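Trying out grippers on drawers and cabinets at home

Kitchen and workshop tips, robot arm section

Run the job in a simulator before you bolt an arm to anything. A bad grip in simulation costs you a restart. On a real cabinet it costs you a scratched door.

Start with the handle. Measure how far the bar stands off from the door and check that one finger fits behind it with room to move. The Tudmont two-finger gripper opens wide but has thick fingertips. The Barnon is slimmer and slips behind most bar handles, though it lets go sooner on a heavy door. Do 20 pulls with each before you decide.

Set the lights the way they are in your own room. Shadows on a pale floor can throw off a camera that picks out shapes by edge, and a closed gripper casts a shadow that looks a lot like a gripper.

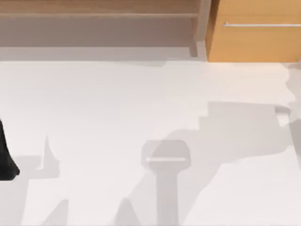
Baptiste wrote in to say the Zetemex controller handles this better if you turn down the edge setting and let it use depth instead, and that moving one lamp in the simulator did more than a week of tuning.

Change one thing at a time. If you swap fingers and move the camera in the same run, you won't know which one helped.

Keep the arm slow near wood. Start at 6 percent speed for the last bit of the reach and raise it once the grip is steady.

Rubber pads help on smooth metal bars. Wipe them with a damp cloth every 200 pulls and let them dry before the next run.

Save the settings file under the name of the gripper, with the handle size after it.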